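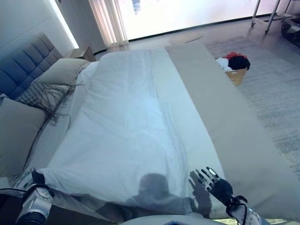
A bed in one of the newly furnished rooms at Civholm House, with its tufted blue-gray headboard and taupe-gray runner.

Guest rooms at Civholm House get a fresh look

The beds are in! After a long spring of bare floors and stacked boxes, the upper two floors of Civholm House have their new furniture, and the rooms open to overnight guests this Sunday at 3 p.m. If you remember the old place, with its squeaky iron bed frames and those flowered spreads that slid off in the night, you are in for a very nice surprise.

The guest house on Mirnard Street now has 80 rooms, every one of them done over since October. The headboards are what most people will notice first. They are upholstered in blue-gray fabric, tufted and buttoned into big square panels, and against the white walls they look wonderful – calm and a little bit grand at the same time. Small wooden nightstands in a medium brown go next to the beds and warm the whole thing up.

Then there is the bedding, which had its own small drama. The house ordered 300 pillows from Plaltent, the linen supplier across the river, and the first delivery came in a shade of green that was lovely but belonged to some other hotel. The replacements arrived two weeks later and were worth waiting for. There are plain ones in beige and white, big gray-beige ones to lean back on with a book, and (our favorite) a gray woven-look decorative pillow with long, dark, stringy fringe that spills right down onto the duvet. It is a bit wild next to everything else, and the rooms are better for it.

The duvets are white and generous. The staff spent most of last week learning to get them to lie well on beds this large, and anyone who has wrestled a big duvet at home will know how that goes. The method they settled on is to work from the foot, pull the near edge toward you until the long folds ease out, and leave the pillows for last. A few soft wrinkles are allowed. The manager's notes to the housekeeping team say a bed should look like somebody could get into it, and we agree completely.

The wide taupe-gray runners were the subject of some debate. In the room shown here the runner goes lengthwise along one side of the bed and drapes toward the floor, with a narrow strip of white sheet showing next to the duvet. Others on the team prefer it straight across the foot, the way most hotels do it. Guests are invited to vote at the front desk through the end of the month.

Room 102 will be kept open as a show room all Sunday afternoon, so neighbors can come by, press on the mattress and ask where the lamps came from. (Wuisan, the lighting shop on the square, and yes, they have more.) Coffee and plum cake will be served in the lobby from 2 p.m., an hour before check-in starts.

Rooms can be booked at the desk or by phone, extension 591. The two corner rooms on the top floor are already taken for opening night, but there were still plenty of others free when we stopped in this morning.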